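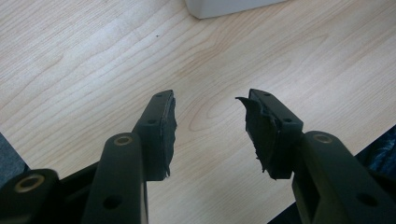 Fingers open over the desk. Look at the pads, the right one especially.

Tundwood hand-held gripper – three weeks of collecting
Review, November 2020

Bought this to gather demos for a pick and place policy. No arm in the loop, you just hold the thing, squeeze, do the task, and the camera on it records what the fingers saw. Three weeks in. Writing this up fast between sessions so excuse the mess.

Short version: good tool, bad pads. Keep reading if you're about to order.

What I use it for

Table-top stuff. Pick up a block, put it in a tray. Pick up a sponge, put it next to the block. Turn a cup around. Boring on purpose. Target was 1000 clean demos for the first task and I got there, with a sore thumb. A demo is short, the resetting takes longer than the demo, so if you're planning your hours plan for the resetting.

I had a Wike before this one. Heavier, stiffer trigger, and the view from its camera was mostly its own knuckles. On the Tundwood you get both fingertips and a good chunk of table between them. That was the reason I switched and it was worth the money for that alone. When the fingers are spread wide you can still see what you're going for, all the way in.

The mechanism

Linkage fingers, dark green-black plastic, brass-colored rings in the pivot holes. Opens wide. Both sides move together and mine still do, no slop that I can feel. I was worried about plastic arms and I've stopped worrying. Dropped it once onto a hard floor, tip first, no crack.

Trigger is light. Maybe too light – the first day I had a lot of demos where I closed a bit early without meaning to and the policy learned that very nicely, thank you. Threw those out and started over. If you have other people collecting for you, give them a practice half hour and delete all of it.

The pads

OK so. The pads are black, soft, rubbery, stuck to the inner face of each fingertip. Grip was great out of the box. By the second week the edges were fraying. Now both sides have loose bits hanging off the bottom, and on the right finger the top has peeled away from the block and curls up in a flap. You'll see it in every single image you record, because the pads are always in view.

Does it matter? For grabbing, less than I expected. Blocks fine, sponge fine, thin things like a card are hopeless now. For the data, yes it matters. Early demos have tidy pads, late demos have a flap waving around. I trained on the early half and tested on the late half and it was noticably worse. Mixed them together and most of that went away. So shuffle your sessions, and write down the day you change pads. I did not write it down the first time. Had to go through the video to find it.

Tundwood sells spares, 3 pairs in a pack. Not cheap for what they are. The glue is the weak part if you ask me, the flap started as a lifted corner and I should have pressed it back or trimmed it right then. Now I trim every loose corner with nail scissors at the start of a session.

Software

Recordings go into Teltora's labeling tool without a fight. Import, cut, mark success or fail, export. Export is slow. Also it named two of my sessions the same thing and wrote one over the other, lost 17 demos. Put the time in the session name yourself.

Tracking is okay if the table gives it something to hold on to. Plain white desk was a disaster. I moved to a pale wood top with some grain in it and the drop-outs mostly stopped. I also leave an object or two standing at the far side of the table that I never touch. Cheap trick, helps a lot. Soft even light helps too, I keep the blinds down and use the ceiling lights.

Stuff I'd change

Pads, obviously. Screw them on or clamp them, there are already two small holes on the top of each fingertip block so there's got to be a way.

A grip for small hands. Mine are average and it's a stretch by the end of an hour.

A beep when recording starts. There's a light, but it's on the side you're not looking at. I've done whole runs with nothing recording. More then once.

A case. It ships in a cardboard box with no foam, mine now lives in a drawer wraped in a towel.

Versus the Prikard

People keep asking. I only had the Prikard on loan for an afternoon so take this lightly. Nicer trigger, much nicer pads, narrower opening. A mug was a struggle. If everything you pick up is small, get that one. I need the width so I'm staying with Tundwood.

Would I buy it again

Yes, with two packs of spare pads in the same order. Shipping on a single pack is silly. 

Rating: 3 and a half out of 5. Would be a 4 and change with pads that last a month. Will update when I've run the next task on the fresh set, first session with those is tonight.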